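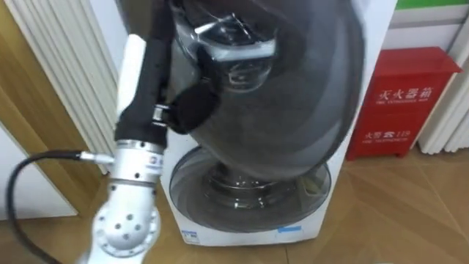 Washing wool at home, after many mistakes

29 March 2019

When I moved to this country I brought with me two wool blankets from my grandmother's house and one sweater. The sweater did not survive the first winter. I washed it with the towels at 60 degrees and it came out in the size for a small child. I was sad for a week, and then I started to read.

What I learned first is that hot water is only a part of the problem. Wool has very small scales on each fiber. When the fibers are rubbed together while they are wet, the scales catch each other and cannot let go. So a short cold wash with a lot of movement can also do damage, and I have a gray scarf which proves it.
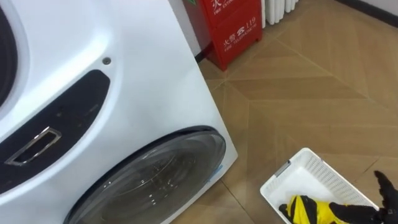

Can I use normal detergent for wool?

It is better to use a special one. Normal powder often contains enzymes made to break down proteins, and wool is a protein, so the detergent slowly works on the fiber as well as on the stain. I buy the Heffernan wool soap in the small bottle. It smells a little like a pharmacy but I got used to it.

I should write also about the amount. In the beginning I used a full cap and the blanket was stiff when it dried. Now I put half a cap and I never use softener. For the sweaters I have a mesh bag from Gudham, the one with the covered zipper.

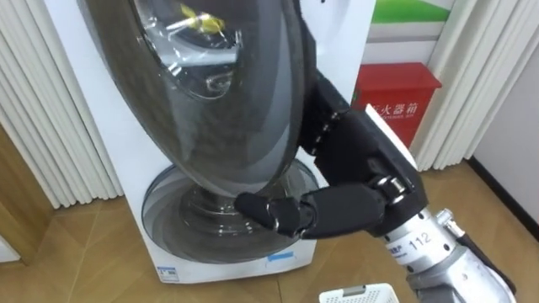
Drying is the part where I had the most arguments with my family. My mother hangs everything, also wool, and her cardigans have long sleeves like a monkey. I dry flat on a towel and change the towel one time, after some hours. The machine has a place in this too. After the last load I swing the glass door wide open, and I keep it so until evening, because a closed drum gets a smell and wool takes every smell that is near. Last August I forgot it during a trip and had to run the drum empty before I trusted it again.

The blankets are a different story. One of them is 165 centimeters wide and when it is full of water I can hardly lift it. I wash it only once in the year, in spring, and the rest of the time I put it on the balcony when the air is dry and cold. Most wool does not need water as often as we think. One night outside takes away the smell of cooking, even fried onions. 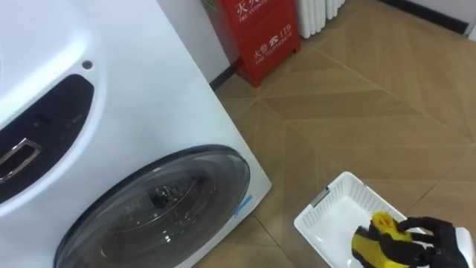 Front loader, with a laundry basket.

For the moths I tried cedar balls from Flutano, and I cannot say if they help. I found two holes last year and no holes this year, but I also moved the wool to a closed box. If somebody knows how to refresh old cedar, please write me in the comments. I have read about sandpaper and I am not sure about the grain.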